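5. Preparing the computer and making the first transfer

This section explains how to prepare the computer for the Skerkari 208 capture card and how to transfer the first tape with the Truvitach program. If your dealer has already installed the card, please go directly to 5.3.

5.1 Before you open the computer

You will need a Phillips screwdriver, the card in its silver bag, the short audio cable (bag B) and a free slot in the computer. Any full-length slot may be used, except the one next to the graphics card if the graphics card has a large fan.

1. Save your work and shut down the computer from the menu. Do not use sleep mode.
2. Switch off the power supply at the back and pull out the power cord.
3. Press the power button of the computer one time and hold it for five seconds.
4. Disconnect all other cables. If there are many of them, put a piece of tape with a letter on each one.
5. Lay the computer on its side on a firm, level surface, with the removable panel facing up.
6. Loosen the screws at the rear edge of the panel, slide the panel to the rear and lift it off.

CAUTION: The edges of the slots can be sharp. Keep your fingers away from the rear wall when you take out a slot cover.
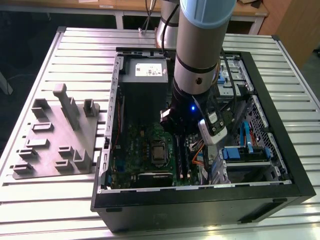 Tower on its side with the side panel removed.

Touch the bare metal of the case before you take the card out of its bag, and repeat this each time you come back to the work. Do not place the card on carpet or on the outside of the silver bag.

5.2 Installing the card

1. Remove the cover of the slot you have chosen. Keep the screw.
2. Hold the card by its edges and press it straight down into the slot until the metal bracket lies flat against the case. It needs more force than many people expect.
3. Fasten the bracket with the screw.
4. Check that no cable touches a fan.
5. Put the panel back, stand the computer up and connect the cables again. The power cord comes last.

Note: The connector marked AUX on the card is for the Benedetti remote switch, sold separately. Without this switch, leave the connector free.

5.3 Installing the program

1. Start the computer and wait until the desktop is complete.
2. Open the Truvitach installer. When you are asked for the card type, choose 208.
3. Choose a folder for the recordings. We recommend a second drive with over 12 GB free for the first day of work.
4. Restart the computer when the program asks for it.

If the message "Error 758: no capture device" appears, the card is not fully in the slot. Shut down, disconnect the power and repeat 5.2 from step 2. If the message stays, try another slot before you write to us.

5.4 Connecting the tape deck

1. Connect the LINE OUT sockets of the deck to the LINE IN of the card with the cable from bag B. White is left, red is right.
2. Do not use the headphone socket of the deck. The level there changes with the volume knob, and the recording may be distorted.
3. Set noise reduction on the deck to the same type that is written on the tape label. If nothing is written, set it to OFF.

Note: Cassette decks that were not used for a long time should be cleaned first. Wipe the heads and the rubber roller with the Nonier cleaning swabs and let them dry for a few minutes. Instructions for demagnetizing are in section 7.

5.5 The first transfer

For the first trial, please take a tape which is not important to you.

1. Wind the tape fully forward and then fully back. Old tape sticks in its layers, and this makes it run more evenly.
2. Play the loudest part you can find and turn the INPUT control in the program until the meter stays just under the red field.
3. Rewind, click Record, and only then press Play on the deck.
4. Let the side run to its end. Do not stop between songs, the program can divide them later.
5. Click Stop and type a name. A good name has the tape number and the side, for example 12-A.
6. Listen to the beginning, the middle and the end of the file with headphones.

CAUTION: Do not use other programs that play sound during the transfer. Their sounds will be recorded together with your tape. Switch off message sounds also.

If the sound is dull on all tapes, clean the heads again. If it is dull on one tape only, the tape was probably recorded on a deck with a different head angle. See 6.2, Adjusting the azimuth.

When the trial is good, write down the position of the INPUT control on the card at the back of this manual. Tapes of the same series can often be transferred with the same setting.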